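Planning and Budgeting for a Kitchen Assistance Arm
Flellcombe Home Equipment Guidance – Household Tips

Residents who are considering a counter-height robot arm for the kitchen are advised to settle the room before they settle the model. Most of the cost overruns reported to this office come from plumbing, power and cabinet work that was left out of the first estimate.

Start with the sink

Tasks such as clearing fruit, rinsing produce and moving cups tend to begin or end at the sink. Measure from the proposed mounting point to the far rim of the basin, then to the floor of the basin, and write both figures down. Sellers usually quote reach along a straight horizontal line. A deep basin uses up part of that reach, and a tall faucet uses up more, as the arm must travel over or past it.

Note the side on which the faucet lever opens. If the arm is to be mounted to the left of the sink and the lever projects to the right, the household should expect to work the water by hand, or should price a touchless faucet as a separate line.

Mark the counter

Before requesting a quotation, place masking tape on the counter at the limit of the stated reach. Items that the arm is expected to handle belong inside the tape. Items that it should leave alone, such as houseplants and glassware, belong outside it or against the back wall. Keep one clear stretch at least 22 inches wide as a setting-down area. Households that cannot spare this space should consider a smaller unit or postpone the purchase.

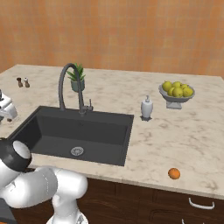 Counter layout with the arm at the left of the sink and a single orange near the front edge.

Small round items deserve a test of their own. A piece of fruit near the front of the counter may roll when touched, and a raised bowl calls for a different approach height than the flat surface. Ask the seller to demonstrate both, using the household's own bowl if possible. The Grasinik showroom accepts such requests when an appointment is made in the morning.

Check the surface and the base

Marble and other natural stone should not be drilled without written advice from the installer of the slab. A floor-standing base avoids the question but takes up walking space and may block a drawer or cabinet door. Open every door fully during the site visit – including those that are seldom used – and note any handle that the base or lower links could strike.

Prepare the budget

The following lines should appear in any household estimate. The amounts come from a one-person kitchen planned with this office in October and are given in dollars.

Arm, base and standard gripper: 4000
Dedicated outlet and electrical work: 1079
Washable gripper pads, one set: 50

Delivery, training and yearly servicing were quoted separately in that case and should be requested in writing. Gripper pads wear out and are best entered as a repeating cost. A household that leases should ask whether pads are covered by the monthly charge.

Compare offers on equal terms

The Sorrentino and Plutetti packages are both offered in this area. The first is sold outright with a separate service plan; the second is leased, with servicing included. To compare them, add every payment due over the same number of years, and include the cost of removal at the end. Removal is frequently missing from the printed offer.

Before signing

Confirm the lifting limit with the arm fully extended, as this figure is lower than the limit close to the base. Confirm which parts may be wiped with a damp cloth and which must be kept away from splashes. Ask where the stop button will be placed, and make sure it can be reached from both the sink and the doorway.

Tape measurements and a plain sketch of the counter may be left at the Flellcombe front desk for review.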